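Participants wanted: gripper and camera comparison, Beretport workshop

We are looking for people who would like to operate a robot arm by hand controller and help us compare two kinds of gripper fingers. The study is run by Tudose, a small engineering company with its test room in Beretport. You do not need to be an engineer. In the last round we had a baker, a retired teacher and several students, and their results were as useful to us as the results of our own staff.

The study is called Pastska. Its aim is to learn which fingers and which camera position make it easier for a person to pick up soft things. Hard boxes are already well solved in our line of work. Cloth is still difficult, and much of our testing is made with a canvas tote bag which must be taken by the handle and moved on the table.
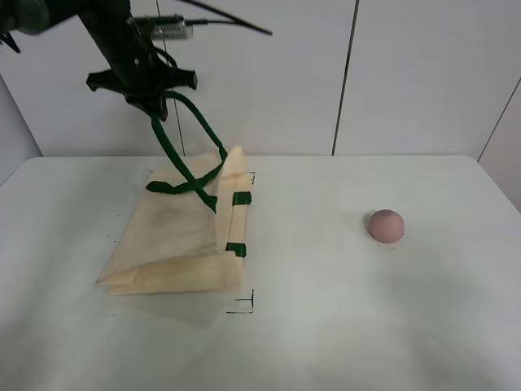

WHAT YOU WILL DO

Each participant comes for 2 sessions. At the first session you learn the controller and practice as long as you need. Then you do a set of short tasks with the first pair of fingers. At the second session the tasks are the same and the fingers are changed. We also change the order between participants, so some people will begin with the other pair.

You will work for part of the time by looking directly at the table, and for another part only through the camera on the wrist. Please be prepared that the wrist view takes some time to get used to. When the fingers are near the table you see very little besides the surface, and it is easy to lose the feeling of distance.
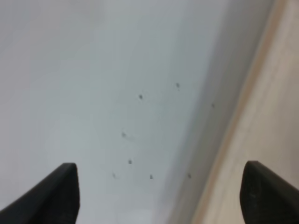 For this reason we ask you to speak aloud while you work. Say what you are looking for, when you are not sure, and when you decide to try again. Your voice is recorded together with the movements of the arm. Your face is not recorded.

After each block there is a short form about comfort, tiredness and how much you trusted the fingers. We ask you to fill it in before you talk with us about the session, so that our opinion does not influence yours.

The cloth tasks come first. You may take the bag by any part you wish: a handle, a fold or a corner. A failed grasp is a normal result and is written down the same as a good one.
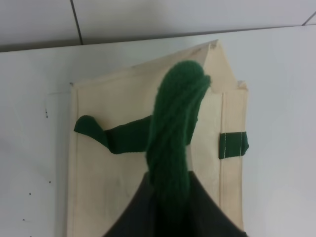
Wrist camera view during a cloth task: the canvas bag on the table with its green handle strap.

The round object tasks come after a break. They are shorter, and most people find them more pleasant. You approach a small round object with the fingers open, close on it, lift and put it down again. We are interested here in the surface of the fingers and also in how early you begin to close them.

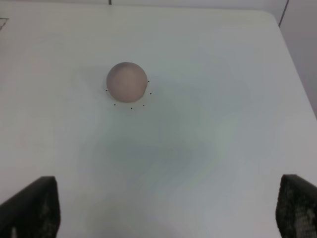 WHO CAN TAKE PART

- You are 18 or older.
- You can use both hands and can sit at a desk for one hour with pauses.
- You see well enough to work from a screen. Glasses are no problem.
- You can follow simple instructions in English. We speak slowly if you ask.
- You have not worked for Tudose or for Gaveck, who make the controller used in the study.

Experience with video games or machines is welcome but it gives no advantage in selection. Please write it in your message, as we want to have both kinds of people in the group.

TIME AND PLACE

Sessions are held in December, in the morning from 9:30 or in the afternoon from 2:00. One session takes two hours including the break. Between your sessions there should be at least one night of rest. We have 7 places still open.

The test room is on the ground floor and can be reached by wheelchair. Tea and water are offered. Please wear sleeves that are not too wide, and leave bracelets and rings in your bag.

PAYMENT

You are paid for each session at its end, also if you decide to stop earlier. You can stop at any moment and you do not have to explain. Travel by bus or train inside the region is paid back when you bring the ticket.

HOW TO APPLY

Write to Velimir Atanasov, who leads the tests, using the contact form on this site. Put the study number 1548 in the subject line. Please tell us your age, which hand you write with, and the times of day when you are free. We answer every message, but in busy weeks it can take a few days.

If you would like to see the room and try the controller before you decide, mention this in your message and we will arrange a short visit.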